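I finally got round to sorting out my travel jabs, and I promised a few of you I'd write up how it went – so, hepatitis A. I rang the Bultlow surgery first and they were lovely, but they'd stopped doing travel clinics in the spring and sent me over to the pharmacy at Plindholm instead. I paid 20 for the consultation and the vaccine came on top of that.

The nurse asked what I'd had before and I hadn't a clue. I knew there'd been something in my arm before the Dutari trip, but which one? She was very patient with me! In the end she said a booster would do no harm, and it gave me a sore arm for a day and a bit of a headache, nothing a cup of tea couldn't see to. She also talked me through the boring bits (bottled water, peel your own fruit, wash your hands again even when you think you've done it).
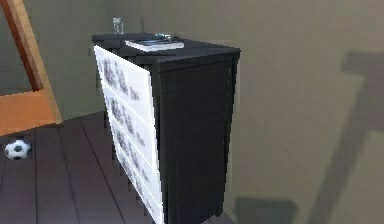
Old vaccine cards are well worth hunting down before you book anything. Mine could be anywhere, and you'll know how much paper can vanish into a drawer. Start at the top and keep going, I say. And do ask your old surgery too, as mine still had a note of a tetanus jab I'd completely forgotten. Next month I'll tell you how I got on with the malaria tablets.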